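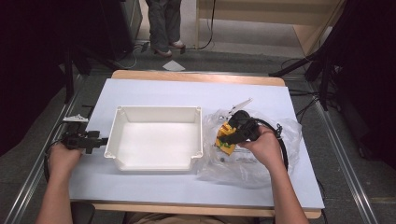

Wouters
@wouters_gratbridge · 16 posts in thread so far this July, sorry for the noise

Bagging task, day two. One hand on the black gripper, other hand sorting out the cable at the plastic bag. The tray stays in the middle of the table.

The plan is to teach the arm by hand demos only. I do the task with hand-held grippers, the arm learns from the recordings. Target for Derumis is 800 demos. We have 600.

We tried remote control first. It works, but I was slow at it and my demos had long pauses while I hunted for the bag opening. The policy learned the pauses too.

Clear bags are the hard part. They crumple differently every time and the edge is tough to pick out on camera. I don't flatten them before I start. The arm won't get flat ones either.

Cables are second worst. If you pull a coil from the wrong spot it drags the whole bag with it. I keep those takes if I recover inside 10 seconds. Otherwise I mark them bad and go again.

Small rule we added this morning: the tray starts empty on every take. Two takes last week began with parts still in it and we had to throw them out.

I do it sitting down. My shoulders gave up on standing pretty fast.

Someone asked about gripper cables getting in the way. Yes, a little. Let it hang off the side of the table and don't cross your arms.

Next up is the same task on the Maron arm. Will post the first runs, good or bad.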